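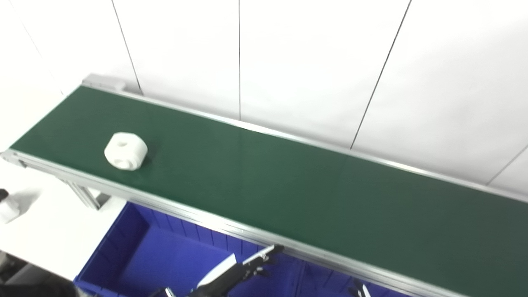 One part on the belt, with no hand on it. The blue bin is under the near rail.

21/05/2023

I promised in my last post that I would write about the recording work, and then I did not write for many weeks. The reason is simple: the recording work takes all the day, and in the evening I do not want to look at a conveyor belt again, even in words. But now we have 289 accepted episodes and I have some opinions, so I will try.

For those who are new on this blog: I work at Suradmont, in the small hall in Parcombe, and our robot is called Fakir. The name was there before me. The job we want Fakir to learn is easy to say. A white plastic part is lying on the belt, the hand takes it, lifts it over the rail and lets it go in the blue bin. A person can do it while he is thinking about his lunch. The policy must learn it from examples, and the examples are made by us, one by one, with a person moving the arms from the operator station and the computer saving the cameras and the joint positions.

The goal for this task is 1000 episodes. I was thinking in the beginning that it was a matter of patience only. You sit down, you repeat the same motion, you go home. After the first days I understood that the difficult part is to not repeat the same motion.

Let me explain. When I started, I put the part each time more or less in the middle of the place where the arm is comfortable. I turned it always with the same side up. My episodes were beautiful and fast, and I was proud of them. Then we trained a first small model and it was also beautiful and fast, as long as the part was in that place. When a colleague put the part one hand's width to the left, the fingers closed in the air next to it, and the arm carried nothing to the bin with great confidence. I had recorded the same episode again and again, in practice.

So now we have a sheet. The length of the belt that the arm can reach is divided in 11 zones, with no marks on the belt itself (the model would learn to look at the marks, I am sure of it). The zones exist only on the paper and in the head of the person who places the part. For each zone we have 5 ways to lay the part down: on its side with the hole toward the cameras, on its side with the hole away, standing, and two turned positions which I will not try to describe in English. The sheet tells you which combination is next, in mixed order. I advise everyone to use the mixed order. If you go zone by zone, you become better during the day, and then the last zones get your best episodes and the first zones get your worst ones, and the model can see this difference even if you cannot.

The part itself deserves some words. It comes from the Trirkura order, and I chose it from a box of different pieces with the idea that it would be easy. It is short and thick, and it has holes. From one side it looks to me like a big nut, and when it is turned it looks like something else completely. It is also white, and the wall behind the belt is white, and the shell on the hand is white. On the green belt the part is very clear. The moment when it is lifted and passes before the wall is less clear, at least in my eyes when I look at the recordings. I do not know yet if the model suffers from it. I have written it in my notebook as a thing to test with a part of another color, when there is time.

What is one episode

We begin always with both hands low, near the bin, and no part in them. The person at the belt places the part and steps back. The operator says "go" and starts the recording. The left arm comes up over the near rail, the hand opens, the fingers go over the top and to the far side of the part, and the thumb comes from the front. Then close, wait a short moment, lift, move over the bin, open. The arm goes back to the start and the recording stops.

The short moment of waiting was a discussion between us. I like it, and it gives me the time to look if the grasp is good. A colleague did not like it at all. He says that the model cannot know why we are waiting, so it learns to wait for a random time, and sometimes it learns to wait forever. We have really seen this: in one test Fakir closed the hand on the part and then stayed there like it was thinking about its life. After this I was trying to make the wait as short as possible. In the newer episodes it is almost gone, and the older ones with a long wait we have cut from the set. This was painful. Many of them were mine. 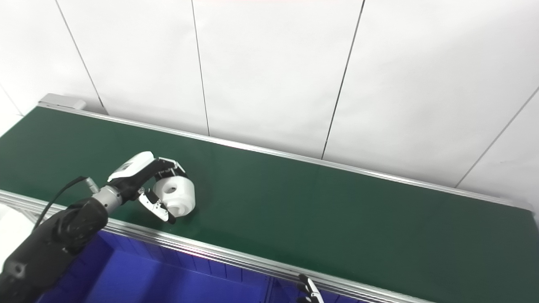
Left hand closed on the part, fingers over the top, thumb at the lower front side.

The thumb was the second lesson. If the thumb arrives too low, it touches the belt first, and if you continue to push, the whole hand rises a little and the fingers lose the part. If the thumb arrives too high, the part turns in the hand at the lift. A good grasp has the thumb on the lower half of the front, and the fingers do the rest. At the operator station you do not feel anything of this. You have only your eyes. In the first week I was leaning with my head to the side to see behind the hand, and of course this does not help, the camera does not lean with me. I was doing it anyway.

About the right hand: in this task it has nothing to do. We discussed if we should park it completely out of the view, and we decided to leave it at the bottom, near the rail, where only the fingers come up into the picture. In the next task it must hold something, and we want that the model is used to seeing it. I am still not convinced. A model which sees a hand that never moves could learn that it never must move. But I have been wrong many times about this kind of question, so we leave it.

Which episodes we throw away

My first idea was to keep only the perfect ones. It is natural, you want to show the student the correct way. But a student who has seen only the correct way does not know what to do when he is a little bit wrong. So we changed the rule. If the fingers miss the part on the first try and the operator corrects it calmly, goes back, opens and takes it again, we keep the episode and give it the label "recovery". If the operator gets nervous and makes small fast movements in all directions, we throw it away. The border between calm and nervous is not written anywhere. We look at the video together and we usually agree in two seconds.

We throw away also:

Episodes where the part falls outside the bin.
Episodes where the person at the belt still has his hand in the view when the recording begins. It happened more than I would like to say.
Episodes where the operator forgot to go back to the start.
Everything recorded with a camera that was touched and not checked after. For this reason we lost one complete afternoon in May.

For the camera I have now a small routine. Before the first episode, and again after each break, I compare the live picture with a saved one. I look at the corner where the far rail meets the little gray box at the end of the belt, and at the dark lines between the wall panels. If these are in the same place as before, the camera is in the same place too. It takes less than a minute. The afternoon that we lost was longer.

Another thing is the fatigue. We change places at the operator station every half hour, also if the person says he is fine. I look at my own episodes from the end of a long session and I see that the path over the rail becomes lower and lower. I was not aware of it. In two of them the part touched the rail on the way to the bin. The episodes counted as successful, the part was in the bin, but I would not like to teach this to somebody. I deleted them the next morning.

Until now the belt is standing still in all recordings. The moving belt will be another set, and I think our sheet with the zones will not be enough for it, as the zone will change while the arm is coming down. One colleague proposes to make the speed very slow and to mix it with the still episodes from the start. I would like to first finish the still ones and see what the model can do. If some of you have experience with this kind of mixing, please write me in the comments, I read all of them, although I answer slowly.

Tomorrow we continue with the standing position in the zones at the far left, where the elbow is not comfortable and everyone finds a reason to be the person at the belt.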